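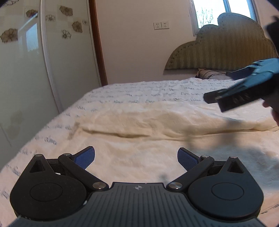
先说规程,这趟去Joteo主要就是看他们的入户采集规程怎么落地,别的都是顺带。1月13日,上午到的,Mosquera园区,门口难找,导航导到了后门。规程里家居场景单独成一章,卧室又单独一节,叠、铺、整理这类软物件操作都归在里面。床上那条奶白色的绒毯,上面印着一排排深蓝色花体字,正好撞上他们的文字条款:凡是入镜的文字先判断能不能读,能读的要登记,读不出来的按图案算。毯子上的字认不出具体单词,装饰性的,按图案过。我本来以为这种条款就是写着好看,结果现场真有人拿着表问“这个算字还是算花”,讨论得还挺认真。

接待的是Kai Brandes,管规程和验收,说话比我还快,笔记记得乱七八糟,回来路上补的,顺序可能有颠倒。

先签东西。访客须知一页纸,保密一页纸,手机可以带,拍照要问。鞋套。然后直接去样板间,没有放公司介绍片,好评。

样板间和真住户家两条线,规程是同一本,叫Rernance,内部叫法,封面上就这么印的。以前是两本,样板间一本松的,入户一本严的,后来合了。Kai的说法是,人在松的那边养成习惯,到了严的那边改不过来。听着有道理。合并之后样板间的人抱怨过一阵,比如在样板间也要走“开门前告知”这一步,对着空门说一遍,挺傻的,但是现在大家都照做。

开工前的部分

手持夹爪每次上手前要查:夹指的胶垫有没有翘边,连杆销轴松不松,开合到底有没有异响。张到最大停一下,再合拢停一下,两头都要录进去,后面标定开口宽度用。左右手各一把的任务,两把都做,先后顺序写死,左先右后。我问为什么要写死,答:写死了剪辑和对齐的人不用猜。行。

然后是时间同步。双手任务两路数据,对不齐就是废的。他们要求开录后两把夹爪在彼此视野里各动一下,作为对齐的参照。这一步最容易漏,据说退回来的单子里常见。具体比例没给,问了,笑笑。

取景有讲究。镜头在手上,人一动画面就跟着动,另一只手快速挥过去会糊,这个规程允许,但接触物体的那几下不许糊。原话大概是“路上可以糊,碰东西不能糊”。所以接近物体前要减速。我觉得这条写得好,以前在别家看到的写法是“保持画面清晰”,等于没写,操作的人只能自己理解,有的人就全程慢动作,录出来的东西不像人干活。

单条时长上限90秒。超了就断开,重新报任务名。叠一条大毯子90秒够不够?我问了,Kai说够,实在不够就拆成两段,先对折再收边,拆点要在任务单上提前写好,不能现场随便拆。

隐私

花时间最多的一块,也是我最想看的。

窗户。原则上窗外能认出位置的东西不能入镜:路牌、店招、楼号、邻居家。只有天光和树枝的可以。冬天麻烦一点,叶子掉光了,夏天挡得住的东西现在全露出来,所以同一个房间的窗户要按季节再看一遍,夏天批过的不自动沿用到冬天。这条是入户组自己加上去的,原来没有。很细,我抄了。

反光。高光柜门、磨砂玻璃、镜子、关着的电视。磨砂的一般过,亮面的要站在操作位上看一遍,看得见人脸就换站位,换不了就贴哑光膜,再不行就这个房间不做。注意是站在操作位上看,还要把手抬到实际高度看,因为镜头不在脸上,在手上。有个新人站直了检查,说没问题,一弯腰全在柜门里。Kai讲这个的时候自己先乐了。

插座不用管,我多嘴问的。插座上要是插着带指示灯、带名字的设备,比如路由器,那个标签要遮。

照片、证件、药盒、快递单,一律先收走,由住户自己收,采集员不碰。“不碰”两个字加粗。收的时候采集员退到房间外面。退到外面这一条我看了现场演练,真的退出去了,站在走廊上等,等的时候还在聊中午吃啥。

住户随时可以叫停。叫停之后当条删除,不问原因。删除要当着住户的面点,Cutum里有个按钮,按下去显示条目编号和已删除,住户可以拍一张留底。演示用的那条编号982,按了,屏幕上982变灰,几秒后没了。我问云端呢,说还没传,入户数据当天晚上才传,传之前都能本地删干净。传了之后要删就走申请,流程长一些,具体多长我没记下来,回头补问。

Cutum我顺便看了看,就是他们那个登记和验收的工具,界面一般,字太小。但是逻辑是对的:规程里每一条必查项对应一个勾,勾不满不让开录。有人会无脑勾,他们也知道,所以验收那边抽查,对着视频倒查勾选。勾了“已检查反光”但画面里有人脸的,整批退。整批,不是单条。狠。操作的人一开始意见很大,后来勾得慢了。

安全

床边作业有一节,我之前没想过要单独写。人俯身、双手都占着、眼睛盯着手上,容易磕到床沿和床头。要求床侧至少一边留出600毫米的通道,留不出来就只允许单手任务。地毯卷边要压平。线不许拖地,线拖在床上也不行,会被夹进去,也会跟着毯子一起被叠起来,听说真叠进去过。

夹爪力度,软布类的任务夹指不许夹到底硬拽。绒面的东西容易起球勾丝,住户的东西坏了要赔,赔偿上限和流程在附件里,附件我没拿到。每件布料操作前先在角落试夹一次。丝绸、羊绒、手工织的默认不碰,住户主动说可以也不碰。

人的部分:连续操作要轮换,换下来的人去做记录,不算休息,休息另算。手腕酸要上报,不扣绩效。我私下问了一个操作员,说确实不扣,但是报的人不多,嫌填表麻烦。这个我当场跟Kai说了,他记下来了,说表可以再短点。

机器人那边

楼下一层是回放验证,双臂,围栏里。人手录的轨迹上机前先过一遍限速和限力,这部分走的是另一套文件,比较常规:急停位置、进栏挂锁、示教时第二个人在场。看得快,没细看,时间不够。值得记的一点,验证的人可以反过来给采集那边提退单,理由栏里有一项“人做得到机器做不到”,比如手腕翻的角度太大。规程每次修订都会看这一栏。所以Rernance里面有一条很怪的规定,叠布时腕部尽量不要反拧,光看规程看不懂,到楼下看一眼就懂了。建议在那条后面加一行说明,提了。

验收抽样,每批最多200条,抽检的人不能和采集的人同组。批再大就拆。抽检员看的时候先静音再开声音,分两遍,声音那遍专门听有没有说到姓名、电话、小区名。语音这块我们自己完全没有,要抄。

我觉得还差点意思的地方

规程太厚。现场用的是折页版,折页和全本之间对不上的地方我随手翻就翻到一处,窗户按季节复查那条折页上没有。Kai说折页是旧的,新的在印。印之前现场的人按哪个?他说按全本。可是现场没有全本。好吧。

文字条款的边界还是靠人。花体字读不出来算图案,那要是读得出来一两个词呢?目前的答案是登记,让验收定。我看登记会越来越多,床品、抱枕、睡衣,带字的太多了。应该做一个样例册,贴几张布料,过的不过的都放上,比文字好使。

住户告知书写得太长,法务味道很重,老人肯定看不完。他们有口头版,口头版写得好,为什么不把口头版印出来,没问到。

还有就是儿童房。规程里写“暂不采集”,就四个字加一个句号。我支持,但理由和例外应该写清楚,不然迟早有人在现场自己发挥。

带回来要做的

窗户按季节复查,抄。接触不糊、路上可糊,抄,措辞改一下。反光要在操作高度看,抄,下周就能改进我们的检查表。声音单独听一遍,抄,需要加人。删除按钮当面点,这个要动系统,再说。床侧通道的尺寸先不照搬,我们那边户型小,先去量了在定。

新版折页印出来Kai会寄一份,他们2月有一次规程修订会,说可以旁听,线上。想去的跟我说,名额还没问。中饭在园区食堂吃的,面不错,排队太长,差点误车。

附件那几页等他发过来我再传群里。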